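The Wall at Skadport

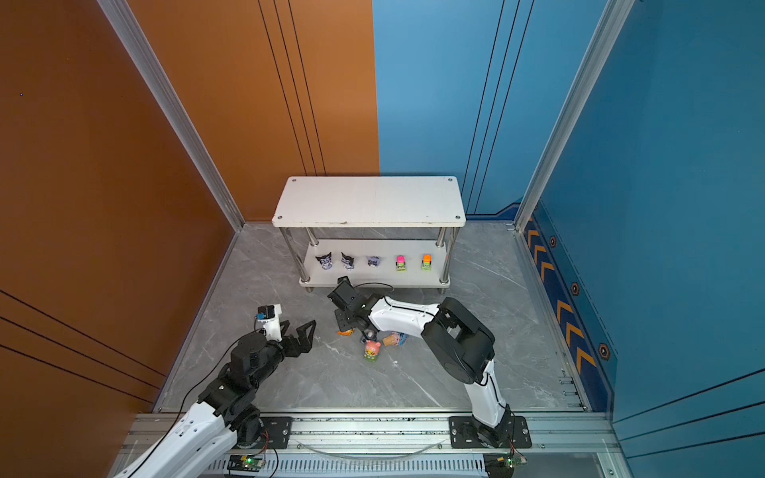
Orange on one side, blue on the other.

My aunt believed in the colour of walls the way other people believe in horoscopes. Orange for appetite, blue for sleep, never green in a hallway. When she left me the boarding house at Skadport she also left a shoebox of notes on the subject, and a letter saying that the back bedroom on the top floor must on no account be painted anything but the two colours it already was.

I am not a person who takes instructions from shoeboxes. I sold insurance in Lodham for most of my working life and I have read a great many letters from people who wanted something to be true. So I drove up in July with a boot full of magnolia.

The house was built in 1874 by a shipping man called Fairclough, or so it said on the plate by the door, and the plate was plainly newer than that. In the town they tell you he made his money in timber. They also tell you he lost it in a night, and that he won it back the same night, depending on who is talking and how long they have been in the pub. I asked the woman in the bakery how anyone could know. She said everyone knew. I said that wasn't an answer, and she gave me the small loaf when I had asked for the large.

The story about the back bedroom was this. In 1936 a lodger came off the Zastomberg boat with one case and paid 10 weeks in advance. He asked for the top room and asked if he might paint it. Half went orange and half went blue, and the line between them ran exactly down the middle of the far wall. He told the landlady that when he slept on the blue side he dreamed of the town he had left, and when he slept on the orange side he dreamed of the town he was going to. At the end of the tenth week he was gone, and the case was gone, and the front door was bolted from the inside.

Well. There was a coal hatch. I found it on my first afternoon, behind the dresser in the scullery, and a grown man could get through it if he had skipped a few dinners. I measured it against my own shoulders and felt very pleased with myself. I went back to the bakery and mentioned the hatch, and the woman said yes, they all knew about the hatch, he was a big man though. How big? Big, she said. Nobody had written it down.

The dreams were harder to get hold of. You can't put a tape measure on a dream. My aunt had tried, in her way. The shoebox held 724 slips of paper, numbered in her own hand, each one a dream told by a guest at breakfast, marked O or B for the side of the room the bed had been on. I read them at the kitchen table over three evenings with a pot of tea and a bad temper.

They were rubbish, of course. A man on the blue side dreamed of his old school. A woman on the orange side dreamed she had a different kitchen. Blue, a dead dog. Orange, a train that was late. You could make anything of it. If you tell people at bedtime that one side gives you the past and the other gives you the future, they will come down in the morning and hand you exactly that with their toast. I wrote this on the back of the last slip, in pen, so that whoever got the box after me would have one sensible sentence to read.

Then I slept up there, as I had to sleep somewhere and the other mattresses were damp. I took the blue side. I dreamed of the office in Lodham and the grey carpet and a man who wanted to claim for a boat he had never owned. It was dull and it was accurate. I put it down to cheese.

The next night I pulled the bed across the boards. I lay there a long time with the lamp on, looking at the orange, which is a cheap, hot sort of colour and does nothing for anyone. I did not want to drop off. I told myself that was the gulls.

What I dreamed was a queue. I was standing in it with my coat on, behind some people I didn't know, and we were all waiting for bread. It went on for hours. When I got to the front the woman said, large or small, and I said large, and she gave me the large.

It proves nothing. I had been in that shop twice that week, I had been thinking about the loaf, and any doctor would tell you the same. I would tell you the same myself, and charge you for the letter.

I used the magnolia in the hall. It took both tins — the plaster up there drinks it — and I didn't get as far as the top floor. I could buy more. There is a hardware shop next to the bakery and I walk past it every morning.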